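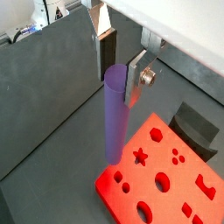 Geslow GCR-6 Coastal Surveillance Radar

Fixed-site X-band radar for port approaches, straits and territorial waters

Product group: Maritime domain awareness
Status: In production
Last revised: 30 July 2024

Overview

The GCR-6 is a solid-state surface search radar for unattended shore stations. It detects and tracks vessels from small inflatables to large merchant ships and passes track data to a regional or national operations center. A station can run as a single sensor or as part of a chain in which overlapping sites share one track picture.

The radar is supplied as three assemblies: the antenna and turning unit, the transceiver cabinet, and the track processor. The transceiver cabinet may be mounted at the mast head or at ground level. Mast-head mounting shortens the waveguide run and is preferred wherever the structure can carry the load.

Detection and tracking

The transmitter uses pulse compression with frequency diversity. Sea clutter is handled by a scan-to-scan filter that adjusts itself by sector, so a station facing open water on one side and a sheltered bay on the other does not need a compromise setting. Operators can override the filter for any sector from the console.

The track processor maintains up to 2,000 simultaneous tracks. Each track carries position, course, speed, a quality value and a history trail. Tracks are started automatically inside user-drawn zones and manually elsewhere. Areas of permanent return, such as breakwaters and wind turbines, can be masked.

AIS reports are correlated with radar tracks at the processor. A vessel that is seen by radar but sends no AIS, or whose AIS position differs from its radar position by more than a set distance, is flagged on the display and in the output stream. The distance is set per zone.

General data

Frequency band: X-band, solid state
Polarization: horizontal or circular, fixed at order
Antenna rotation: selectable, two speeds
Track capacity: 2,000
Power draw, normal operation: 700 W
Weight, antenna and turning unit: 371 kg
Supply: single-phase AC, or DC with converter tray
Cooling: forced air, filtered
Network: dual Ethernet, copper or fiber
Remote control: full, including restart and sector blanking

Power draw is stated without de-icing. Sites that need the heated turning unit should request the cold climate data sheet before sizing a generator.

Interfaces

Track output is available in ASTERIX format and as NMEA sentences. Radar video can be sent over the network to any display that accepts ASTERIX video. An open control interface is documented and released to integrators under a standard non-disclosure agreement.

Electro-optical cameras can be slewed to a selected track. The processor holds drivers for the Cisternas day and thermal camera heads; other heads need a driver written against the control interface. Slewing may be automatic on alarm, but only one station at a time can hold control of a given head.

Site requirements

Antenna height has more effect on small-target range than any other item under the customer's control. A survey should be carried out before the mast is ordered – Geslow can do this, or will review a survey done by others. The survey covers line of sight, blind arcs, radiation safety distances, access for lifting equipment and the data link back to the operations center.

Frequency licensing and planning approval remain with the customer. Emission data for license applications is supplied on request.

Maintenance

The transmitter has no magnetron and no scheduled replacement parts. Preventive maintenance is one visit every 6 months and consists of a filter change, a check of gearbox oil, inspection of the rotary joint and a review of the built-in test log. Transmitter modules can be changed individually, and the radar continues at reduced power with one module out of service.

Options

Second transceiver in hot standby
Heated turning unit
DC converter tray
Transportable mast and shelter (Plornport pattern)
Recording server
Operator console, one or two screens

Training

Operator and maintainer courses are held at the Wonbridge test site, which has a working GCR-6 overlooking a commercial shipping lane. The next maintainer course is in September. Courses can also be given at the customer's station once site acceptance is complete.

Export

The GCR-6 is subject to export control. An end-user statement is required before a formal quotation can be issued. Delivery periods are counted from the date the export license is granted – not from the date of order.

Contacts

Sales and quotations: Marama Baxter
Site surveys and integration: Nkrumah Issahaku
Training and spares: Aparecida Lopes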